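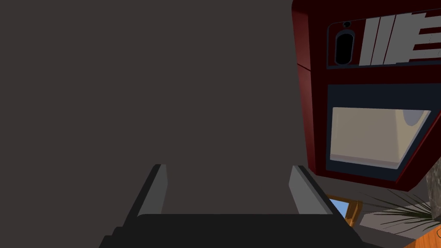 Prevgate Perception and Planning Group

Stop tuning the planner first

When a simulated arm misses its target, most people open the planner settings. I did it for years. I now think the planner should be the last place to look, and that our tools push us the wrong way.

Take a wrist view like the one above, from our kitchen set. A flat gray surface takes up much of the view, and the red appliance is pushed off to the right. The gripper is open and holds nothing. A planner given a poor pose for that appliance will still return a clean, smooth path. It will just be a path to the wrong place.

In March, Catherine Tosh and I went back through 300 failed runs in Brilter, our replay tool. We marked 97 of them as planning faults at first. After we put the estimated pose next to the true one from the simulator, only 16 stayed in that group. The rest came from perception, or from a stale frame handed over by the control loop.

Brilter did not show those poses by default. You had to turn on 2 separate overlays, and the planner log opened by itself. People read what opens by itself.

I would change the default – pose error first, then timing, then the path. Some of the team disagree and say the extra plots slow down replay. They do, a little. I would still take a slower replay over another week spent adjusting cost weights that were fine to begin with.

July 2, 2025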